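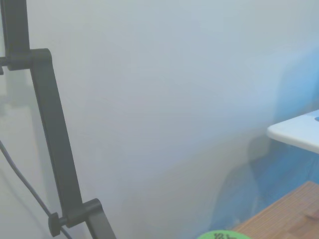 Clamp joint and tightening knob on a dark gray stand.

My sister-in-law's text came in at 6:40 in the morning, which is how I knew it was about health. It was a link, then three exclamation points, then "you should get this before winter." The link went to a page for a nasal spray called Velteo. Across the top it said that people who used it every day had 52 percent fewer colds.

I have a cold at least twice every November, so I'm the audience. I want this to work. I would like that on the record before I spend the rest of this post being a pain about it.

The page had a lot of blue on it. There was a woman breathing in on a beach. There was a line about seaweed, and a line about "your body's first gate," and a button that said Start My Season, which signs you up for a bottle every month until you remember to stop it. Under the 52 percent there was a tiny star, and at the bottom of the page, past the reviews and the shipping policy, the star had a note. The note said "in a user study." No link.

I wrote and asked for the study. I'll give them credit, they sent it. It took nine days and two reminders, and what came was a PDF of four pages, one of which was the cover.

So, the study. There were 40 people in it. They were customers already. They had each bought a bottle, used it through one winter, and filled in a form at the end that asked how many colds they'd had this year and how many they'd had the year before. You take the second number, compare it with the first, and you get your 52 percent.

Try that on yourself. How many colds did you have last winter? I'm not asking about the bad one, the one where you slept on the couch and ate crackers. I mean all of them, including the scratchy throat that went away after a weekend. I have no idea what my number is. I'd say "three or four" and I'd be guessing. And if I had just paid for a spray and used it every morning for months, I know which way I would guess.

There was no group using plain salt water. There was no group using nothing. Some winters are bad for colds and some are mild, and if you compare a bad one with a mild one you can make anything look good. You could have given those same people a new hat.

The other thing missing was the people who quit. The form went to customers who were still on the monthly plan in spring. If you used Velteo in October, caught two colds by Thanksgiving, and threw the bottle in the trash, you weren't asked. I'd have liked to hear from you. I think you'd have been the most useful person in the whole PDF.

I sent some of this to my sister-in-law, in a nicer form. She wrote back that her coworkers all use it and none of them have been sick. I asked how long they'd been using it. Since August, she said. Well, I haven't been sick since August either, and all I've been putting up my nose is air.

She also said, and this is fair, that I'm like this about everything. Two years ago it was the Akico wristband, which claimed to tell you that you were getting sick a day before you felt it. I borrowed one for a month. It told me I was getting sick 13 times. I got sick once, and on the morning of that one it gave me a green smiley face and suggested a run. The app has a place to rate each alert, and I rated all of them, and I got an email thanking me for helping it learn about my body. I gave it back to its owner, who still wears it and still swears by it. We don't discuss it.

Before that there was the Gajdoš breathing method, from a paperback that went around my old office. I did like that one, I'll admit. You lie on the floor and hum. I slept better for a couple of weeks, and I might have slept better because I was on the floor with my phone in another room. The book says it clears up sinus infections, ear infections and "stubborn moods." It has a long chapter of letters from readers, all cured. I suppose the ones who weren't cured didn't write in, or wrote in and weren't printed.

Here's where I get a little less fun. Saltwater sprays and rinses are old and cheap, and plenty of people find that they help with a stuffy nose. If Velteo said "this is a pleasant spray, it may make you feel less stuffed up," I would have no post. What bothers me is the jump from that to a number. A number sounds like somebody checked. You see 52 and you figure there must have been a lab and a clipboard somewhere, and a person whose job was to be careful. They could have said "about half" and I think I'd have been less annoyed, though it's the same claim.

And it does matter, a bit, because people change what they do. My sister-in-law mentioned that she might skip her flu shot this year since she's "covered." She isn't covered. The page doesn't say flu anywhere, I searched it. But it says "season" and "gate" and "defense," and there's the beach, and you can see how a tired person gets from one to the other. I told her to ask her pharmacist, who at least doesn't get paid by the bottle as far as I know.

I did look to see whether anybody independent had said something about the spray. The first thing I found was a review site called Druststead, which gave it a gold badge. The review used the phrase "your body's first gate." Every button on it led to the Velteo checkout. I closed the tab and went to find the second thing, and there wasn't a second thing.

What would change my mind? A proper trial, with people picked by chance to get either this or plain salt water, in the same winter, with the colds written down as they happen and the quitters counted. If they run that and it comes out at even a quarter of what they claim, I'll buy a bottle, and one for my sister-in-law, and I'll come back here and say so.

I wrote to Velteo again and asked if they were planning one. The reply had my first name in it and a coupon.

Meanwhile I'm washing my hands, I've booked the shot, and I have the good tissues in. My throat is a little scratchy this morning. I'm going to write it down this time.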